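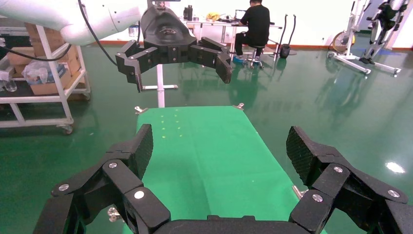

Green table, clamps at the far corners.

Bring back the paper timetable

The bus shelter on my street in Flistbridge used to have a timetable in it. One sheet of paper behind scratched plastic, a bit sun-faded, a wasp living in the corner of it one summer. You walked up, put your finger on the row, found out when the bus was coming. Done.

Gone since September. In its place a sticker with a square code on it and the words "Plan your journey". I had planned my journey. My journey was the 772 to Ballon, same as always, and all I wanted was the time.

So you get the phone out. Phone wants to update. Then the app wants your location, then it wants you to make an account, then it shows you a map of the whole region with little grey dots crawling over it. By now the bus has gone past. I'm not exaggerating much.

I should say I'm not against the app. Live times are great when they work. On a wet night when the 793 has been held up behind roadworks it's a real comfort to see it's on its way. My complaint is with taking the other thing away. A sheet of paper and an app can live in the same neighbourhood quite happily, they did for years.

The company says hardly anyone reads the sheets. How would they know? Paper doesn't report back. The app counts every tap and so the app gets to look popular, and the poor old sheet looks like it's doing nothing all day. Same trick was played on phone boxes, and bank branches, and the noticeboard at the library.

And who does read it. My neighbour who's past eighty and has a phone with buttons. Kids under ten or so who've been trusted with the bus for the first time. Visitors. People whose battery is on 2 percent after a long shift. Anyone with a cracked screen and no money til payday. Add that lot up and it's a decent slice of every queue I've ever stood in. 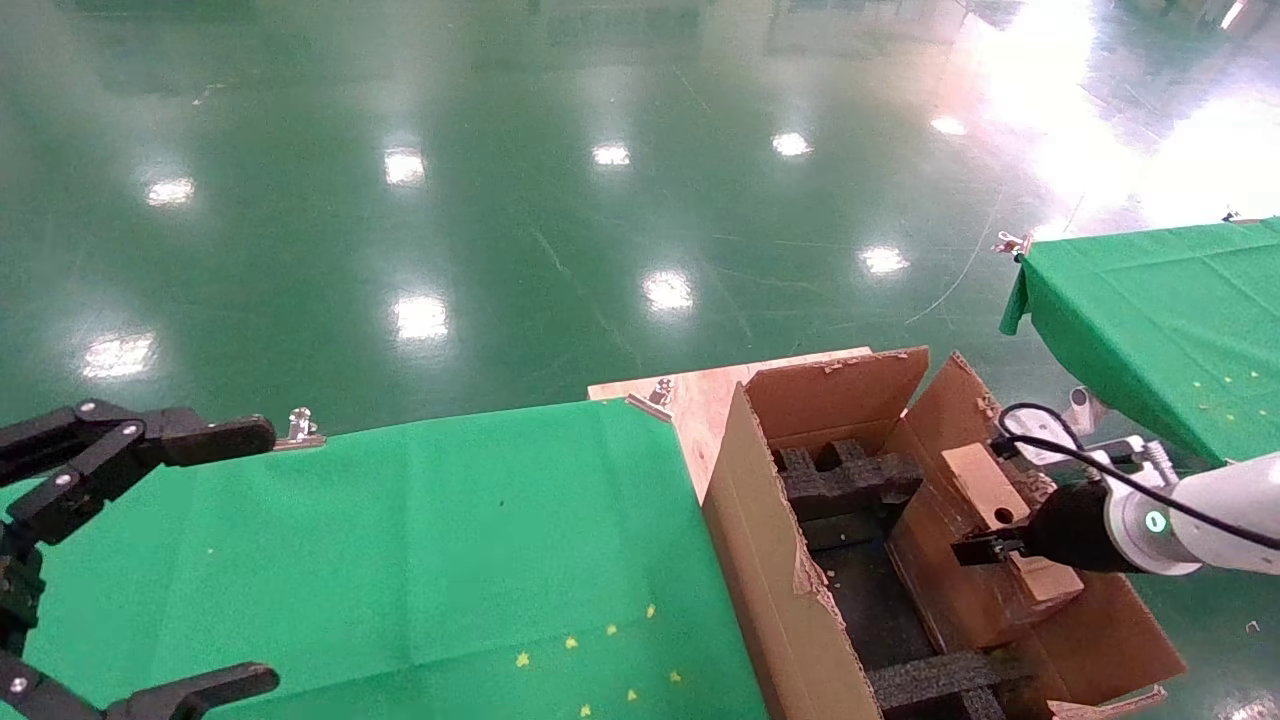

Wouldn't it cost a fortune to keep reprinting them?

Councils and bus companies already print plenty of other things, and a timetable only needs replacing when the times change.

There's a second thing, harder to put your finger on. A printed timetable is a promise. It's up there in black ink where the whole street can see it, and if it says ten past and the bus turns up at half past then somebody is in the wrong and it isn't you. With live times there's no promise left. The bus is due when it's due. It slides from four minutes to nine minutes to no minutes and then it dissapears off the screen, and what are you going to complain about? There was never anything written down.

I think that suits them fine. Cynical maybe. But look at Falitz, where they kept the sheets up at every stop, and where people still ring up and give the company an earful when the early one is late. They know which one is late! They can name it.

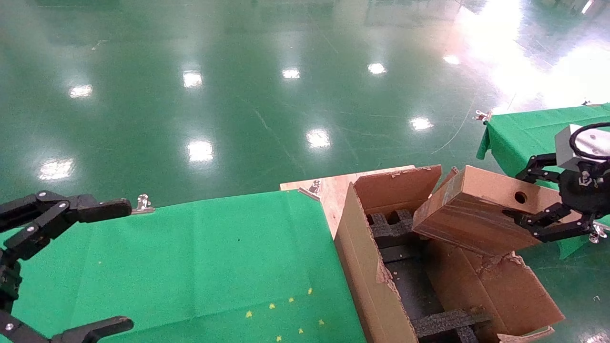
Over in Shevchuk they went the other way, took the lot down, even the stop names in a couple of places, and my sister-in-law now just walks out to the main road and hopes. She's a grown woman with a degree. Hoping is not a transport system.

What would I ask for. Not much. One sheet per stop, both directions, print big enough to read without glasses under a streetlight. First bus, last bus, and the ones in between. School holidays marked clearly, not with a tiny dagger symbol that leads to a footnote that leads to a website. Put the code sticker next to it by all means, plenty of room.

And until that happens do what somebody at my stop has done, which is write the times out in biro on a bit of card and wedge it in the frame. Handwriting's a bit wobbly and the evening ones are missing. I used it this morning. Bus came at 7.40, like the card said.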